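Visit Report: Urura Guest House, Fleltasthorpe

Purpose
Members of the Chow Lodging Association visited Urura in April to review its linen and laundry program. The property has 19 rooms.

Guest Rooms
The group toured 2 rooms on the upper floor. Each is furnished with a bed, a sofa and a nightstand. White duvets are used throughout – a choice that allows every cover to be washed at the same setting.
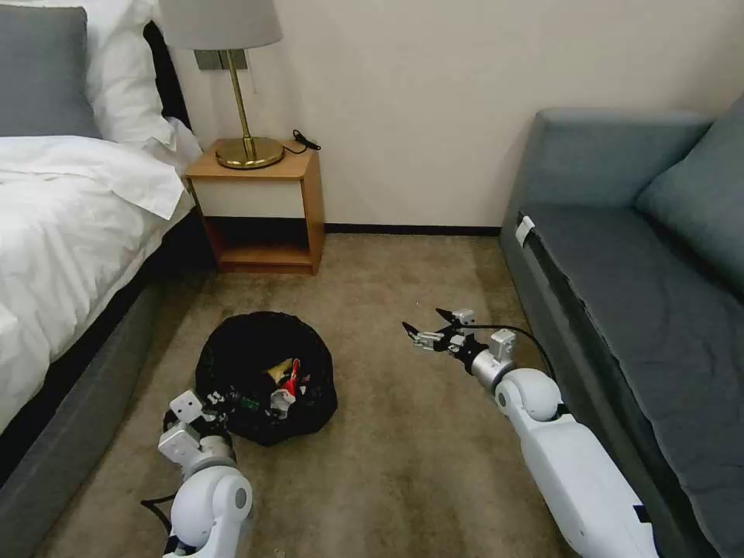 Laundry
Linen is sent to Brimo each morning at 7. The house recorded 287 loads last season. Members asked for a copy of the rate sheet, and the manager agreed to supply one.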